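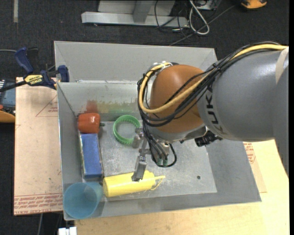
The gray bin with the squeeze bottle, the blue box, the green ring and the cup.

Prerncombe Sorting Room — notes from our get-together, 17/10/2026

Hòa Hoàng here, taking notes again (my turn came up fast!). Eight of us at the start, nine once the coffee was ready.

Notes from May: read and agreed, with one fix. We spent 725 on shelving, and I had typed 752. Sorry!

The metal bin. Long talk about this one. The floor of it is scuffed but everyone still likes it — the sloping walls mean small things slide back down to where you can reach them. Lüthi offered us a second one for 200 and we said yes. I'll call them.

What goes in it. We agreed the bin is for mixed odds and ends only, so bottles, boxes, cups, rings and so on. Books and fabric stay on the shelves. Squeeze bottles get their caps and straps checked before they go to the kitchen pile, and anything see-through, like the blue cup, goes with the plastics. I asked if the green ring counts as a toy and we went back and forth for ages. Toy pile for now.

Labels. Trudodo quoted us for 2,000 stickers, which is way more than we'd use in a year. I'll ask if they do a smaller roll.

Clokeda pickup. They want the packed crates by the side door, stacked no higher than the window sill. There are 19 ready to go and I said I'd tape the lids.

Any other business: the radiator still knocks, and we need more tape.

Next get-together is same time, same room. Please bring back the good scissors.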